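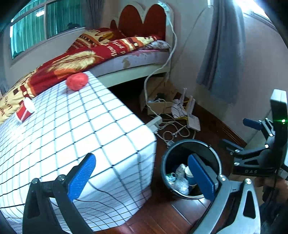 Table clearing in a bedroom: a tipped paper cup, a crumpled red item and the bin they're headed for.

Home Recording Rules: Frequently Asked Questions

Kept by Chalerm Sriwong for everyone collecting on the Talar project. If your question isn't answered, send it in and it may end up here with your name politely removed.

Do I have to tidy the room first?
No. Talar is supposed to cope with homes, and homes have blankets on the bed and cables on the floor. Clear what's dangerous and leave what's merely embarrassing. We have had rooms so freshly staged they looked like a display suite, and those sessions were sent back.

So cords on the floor are fine?
Fine to have, not fine to walk through. Rule 2 says your standing area and the path from table to bin must be free of anything that can catch a foot. A router sitting in the corner with its wiring may stay in the corner. Please don't unplug it. One collector did, halfway through an upload, and then reported the upload as faulty.

What counts as rubbish?
Paper cups, wrappers, plastic bags, scrunched paper. Empty and dry, please. No glass, no blades, no batteries, no medicine packaging, and nothing that was recently dinner.

Where does the bin go?
On the floor near a corner of the table, with its mouth uncovered. You should be able to reach it without leaning across the tabletop. Once it's placed, leave it alone until the episode ends. Nudging it with your foot to rescue a bad drop is a very human thing to do and it spoils the episode.

Does the bin have to be empty at the start?
No, but it can't be more than half full. Past that, cups begin perching on the pile, and the reviewers at Paisan start a long email thread over whether perching counts as binned. (It doesn't. See Rule 16.)

May I use a tablecloth?
Yes, any colour or pattern. If it slides when you pinch something off it, clip it down on the side away from you. Do check for glare before you begin. A white cloth near a bright window can wash out badly, and drawing a curtain partway usually fixes it.

How should I pick up a cup lying on its side?
However suits you, as long as it's slow and the finger pads do the work. Close on it gently. A crushed cup is still a valid pick – it's just a harder one to label.

I dropped it. Now what?
Pick it up with the gripper and carry on. Drops are kept. What we don't keep is a bare hand darting in to help, which reviewers spot every single time.

What about personal things in view?
Put away mail, prescriptions, family photos and screens before you start. Bedding, cushions and slogans on blankets are all right. Anyone else in the home must have signed the Grurnen consent form, including the teenager who swears they'll stay in the kitchen.

How long is a session?
No more than 17 episodes, then a proper break. Wrists get sore before people admit it. If a gripper starts to feel heavy, stop there and log the short session. You won't be marked down.

How often do I check the gripper?
Before each session. Look over the pads for lifting edges, try the pivot screws by hand, and open and close the jaws fully. A loose screw goes in the Javero log, even if you've already tightened it. Especially then, because otherwise the next person finds it loose again and thinks they're the first.

Who decides whether my session passes?
Two reviewers, working separately. If they disagree, it comes to me. I've settled 116 of these so far, most of them about perching.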